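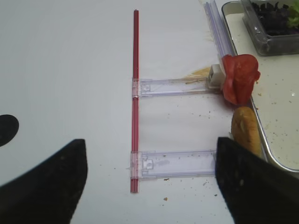
Why can we see through some things?
Written for young readers by Ka-ming Tang

Look at a window, then look at the wall beside it. Both are hard and both keep out the wind, but only the window lets you see the street. What makes the difference?

Light must get through

To see a tree, light from the tree has to reach your eyes. When something stands between you and the tree, three things can happen to the light. It can go through, it can bounce back, or it can be soaked up. Usually there is a little of each.

A material that lets light pass straight through is called transparent. Clear glass, clean water and many kinds of plastic are transparent. A material that stops the light is called opaque. A brick is opaque, and so is your hand.

Between these two there is a third word, translucent. A translucent material lets light in but mixes it up on the way. The bathroom window at my aunt's house in Trurness is like this. I can see that it is daytime, but I cannot see who is in the garden.

What about coloured plastic?

White light is a mixture of many colours. A piece of red see-through plastic lets mostly the red part pass and soaks up much of the rest. If you hold it over a green leaf, the leaf looks very dark, because not much red light comes from it.

Clear plastic treats all the colours nearly the same. We notice it mainly by its edges, where the light bends, and by small shiny places.

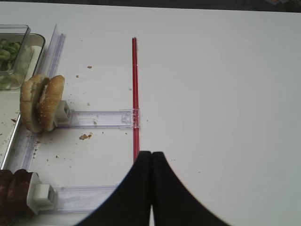 Try it at home

You need a torch, a white sheet of paper and some things from the kitchen — a glass, a piece of baking paper, a wooden spoon.

Make the room dark. Shine the torch at the paper and hold each thing in the light, one after another. The spoon makes a dark shadow. The baking paper makes a soft grey one. The glass makes a pale shadow with bright lines in it.

Never shine the torch into anybody's eyes, and please do not look at the sun through coloured plastic. It does not protect you.

A question from a reader

Lok-yiu Hsiao from Fliltville asks why the sea is not transparent when water is. It is, but there is so much of it! Each metre of water soaks up a little light, and by 600 metres down there is almost none left from the sun.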